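Project Valcárcel – Textile Work, Progress Report for July
Prepared for Hesitz by Liliana Pagano

In this period we continued the work with household towels. The collection has now 376 pieces, and 246 of them are entered in the list with size, weight and type of weave. The remaining ones are mostly bath sheets, which need the bigger table and so they go more slowly.

We also agreed on how a towel must be laid before folding. It is placed flat on the dark green cloth, because the light brown and beige terry is easy to distinguish on it. 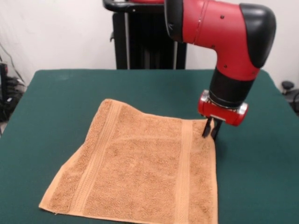 The towels with woven stripe bands need more attention than we planned. The bands have no loops, so the fabric bends differently there, and a fold that falls on a band does not stay like a fold in the terry part. We now write the position of the bands in the list for each piece – this was not in the original plan, but it costs little time.

From the budget for materials we have spent roughly 3,000 dollars. The second delivery from Jelus is late and we expect it on Thursday. When it arrives, we will finish the list and start with the kitchen towels.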